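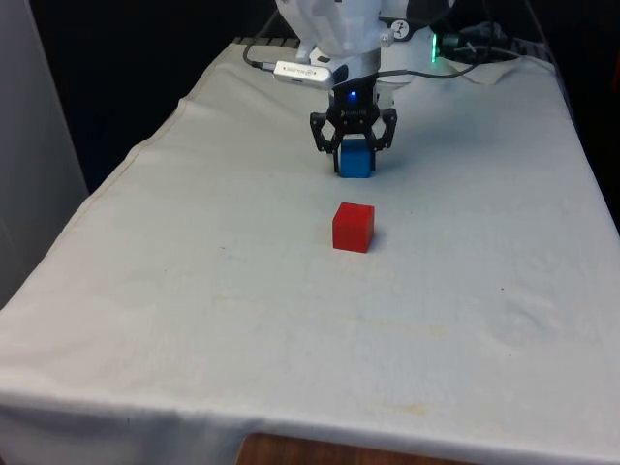 Unit 6. Task Allocation at a Sorting Cell

Course notes, T. Husar

The bench task in this unit is pick and place with two cubes, one red and one blue, and a two-finger gripper. It stands in for the tray sorting job at the Flondov plant, covered in the reading by Ustyna Kostiuk.

6.1 Before the cell

Sorters at Flondov handled 2000 parts per shift by hand. Picking, checking and placing were one job, done by one person.

6.2 After the cell

The arm picks and places. The operator keeps three duties:

Loading trays and clearing jams
Judging parts the cell rejects
Restarting after a stop

Hand motion drops. Watching time rises - 52 minutes of each hour in the June log. Kostiuk reports that operators found this more tiring than sorting, and that pay grades were not revised.

6.3 Terms

Residual task: work left to a person after automation.
Deskilling: loss of a skill through lack of use.

Reading for next session: Kostiuk, sections 2 and 3. Bring the Suvbridge task sheet, with the residual tasks marked.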